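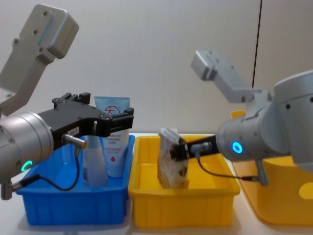 Berhanu Woldegiorgis reckons you should never look at a boat with your cheque book in your pocket, and he told me so twice in the car park at the Bretley Boat Fair before I'd even got my wristband on. Good advice, Berhanu! I'd left mine in the glovebox, so that was all right.

I've been wanting to get to Bretley for years and something always came up (usually the outboard). It's a used boat fair, mostly, with the brokers down both sides of the marina and the bigger stuff on the water at the end of the pier. Entry was $4, parking was free if you didn't mind the paddock, and the sausage sizzle was going by the time I walked in.

On the hardstand

I started with the trailer boats and got stuck there for most of the morning. There was a tidy little Raveo half cabin with a grey and white hull that I went back to three times. New carpet, decent canopy, and somebody had redone the wiring behind the dash and labelled every single wire, bless them. The transom had a soft spot low down on the port side though, and the bloke selling it went a bit quiet when I pressed on it. Pity, I'd have put up with the colour of the upholstery.

Next along was a Feyisa runabout, 2000 model, one owner, with a folder of service receipts as thick as a phone book. Lovely thing. The hour meter said 2093, which is a fair bit for a petrol motor that age, but I'd still take that over one that's sat under a tarp with old fuel in it. The trailer wanted new bearings and probably a winch strap too.

I had my lunch on the breakwater and watched a fella try to reverse a very long trailer down a very narrow ramp. He got there, and we all clapped. 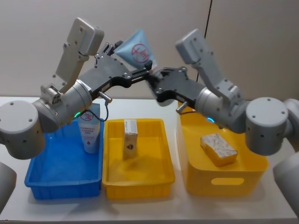

Down the pier

After lunch it was shoes off for the cruisers. Volodymyr Hrynyshyn was showing people over a Dellus flybridge and he was happy to let me poke about for as long as I liked, even in the engine bay (I came out with a grubby knee and a much better idea of why these things cost so much to run). Twin diesels, a proper galley, and a shower you could turn around in. I sat up at the helm for a while and pretended, as you do.

They wanted 62 thousand for it, which seemed low to me until I asked when it was last antifouled and nobody aboard could say. You'd want it out of the water and a surveyor under it before you got too excited. The berth doesn't come with it either, so ask about that if you go.

The fair's on again in March, and the half cabin might still be there. If it is, I'm bringing a moisture meter.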